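How Stripes Get Into Cloth

Cloth is made from two sets of threads. The warp runs the long way and is held tight on a loom. The weft goes across, over and under the warp. One weft thread laid in place is called a pick.

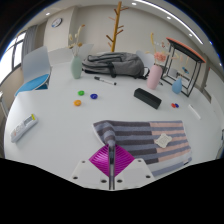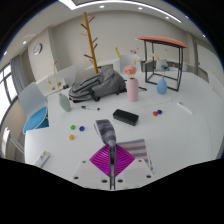
Striped cloth on a white table.

A woven stripe is planned before any weaving starts. If the stripes run the long way, the colors are set in the warp. A small warp may have 300 threads. The weaver follows a list that gives the color and number of threads in each band — this list is the thread order. If the stripes run across, the weaver changes the weft color after a set number of picks.

Printed stripes are made another way. The cloth is woven in one color, and dye is pressed on top. The back is often paler than the front.

Try it with paper. Cut seven strips in two colors and lay them side by side. Weave one more color across. The stripes still show, but each one is now broken into small squares. Wider strips make a coarser pattern.

Word list
Loom — a frame that holds the warp tight.
Pick — one pass of the weft.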